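Tidwood Opens Its Laundry Sessions to Home Robot Developers

Collection of dryer examples for the Kaewkla learning system to continue through July

Tidwood, the home robotics group best known to its neighbors for the great quantity of washing it gets through in a week, is pleased to share that its Kaewkla project has now recorded 305 complete examples of a robot handling clothes at a front-loading dryer. The examples were gathered with a two-armed robot guided by a person, one piece of laundry at a time, and they will be used to teach a learning system how to do the same job without a person at the controls.

It has been a long road to get this far, and a fairly enjoyable one. When the project began, the team had planned to work with folded towels on a table, as so many groups do and for very sensible reasons. Towels are square, they stay where they are put, and you can see all four corners. But the people who wrote in to us about what they would really like help with kept bringing up the dryer — the bending, the reaching, the sock that clings to the back of the drum — and after a few weeks of reading those letters we put the towels back in the closet and started over.

"I must have read the same sentence 30 times in different handwriting," said Siv Nordin, who leads the Kaewkla project. "People told us they could manage the folding perfectly well sitting down. Getting things in and out of the machine was what hurt their backs. So that became the task, and I'm very glad it did, even on the days when a pair of dark leggings has gotten the better of all of us."

Each example starts with the door open and ends when the operator decides the piece has been moved to where it belongs. The operator steers both arms, and the system stores the movement of every joint together with pictures from the cameras at the robot's head and wrists. Afterward, a second person watches the recording from start to finish and writes a short plain sentence saying what was done. Recordings in which a piece is dropped and picked up again are kept and labeled as such, a choice that led to a good deal of friendly argument over lunch.

"My first feeling was that we should only keep the clean ones," said Kuldeep Upadhyay, who trains the operators. "Siv's view was that anybody who does laundry drops things, and the robot will too, and it had better have seen someone deal with it. I've come around. Some of my favorite recordings now are the ones where the operator fumbles, stops for a second, and works out another way in."

Operators come to the project from all sorts of jobs. Nantana Thongdee spent years in a hotel linen room before joining, and the rest of the group has learned a lot from the way she goes about a load. She gathers a garment from the middle and lets the sleeves follow, where most newcomers pinch at an edge and pull. Her recordings are now shown to each new operator on the first morning, and she has been kind enough to sit beside them while they practice. A new operator does 10 practice runs before anything is saved.

The clothes themselves have been given a fair amount of thought as well. Early on, the group used bright, plain cotton shirts, which show up nicely on camera and behave nicely in the gripper. Real baskets are seldom so polite. The current sessions lean toward dark and crumpled things, heaped on top of one another, where it is hard even for a person to say where one garment stops and the next begins. The control software, supplied by Dakero, lets an operator slow the arms down for the fiddly parts, and most of them do.

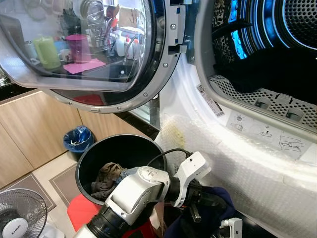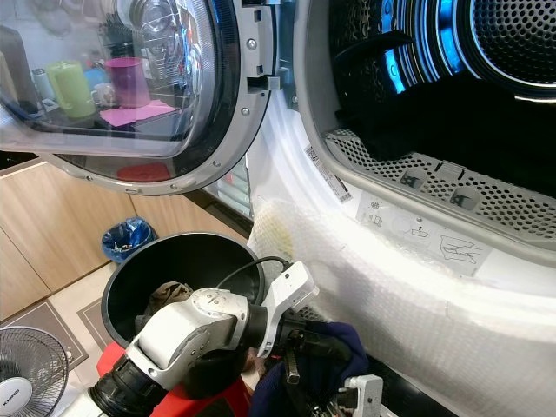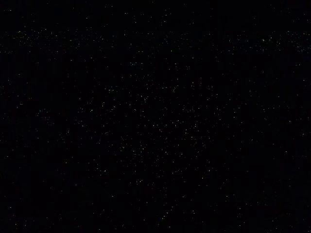

Roughly a quarter of the examples so far have been set aside and will never be shown to the learning system during training. They will be used to check how well it copes with garments it hasn't met before. The group would like to bring in another 80 examples before the first full training run, with more knitwear and more children's clothes among them, and would also like to try a second dryer whose door opens the other way.

Mundetti, which has supported the project from its start, will provide storage for the recordings and will help prepare a version that outside developers can request. Each recording in that version will come with its written sentence, its camera pictures and its arm movements, along with a note of who operated the robot, if that person has agreed to be named.

"We've always hoped other people would find uses for this that we haven't thought of," said Lorraine Lowther of Mundetti. "There are small teams out there with good ideas and no dryer, or a dryer and no robot, and it seems a shame for them to wait on us. I'd love to see what they make of it."

Beginning in July, developers and students will also be welcome to sit in on collection sessions. Visits take place on Monday afternoons, starting at 2 p.m., and last until the load is done. Guests may watch from behind the operator, ask as many questions as they like between recordings, and, if time allows, try steering the arms themselves on a practice run. Please wear comfortable shoes. Coffee is provided, and Pongsak Chareonsuk, who looks after visits, asks that anyone with a bag of clean, unwanted adult or children's sweaters bring it along, in any size and any state of wear.

To arrange a visit or to ask about requesting the recordings, please write to Pongsak Chareonsuk at the Tidwood visitor desk. Groups of more than four are asked to get in touch a little ahead of time so that enough chairs can be found.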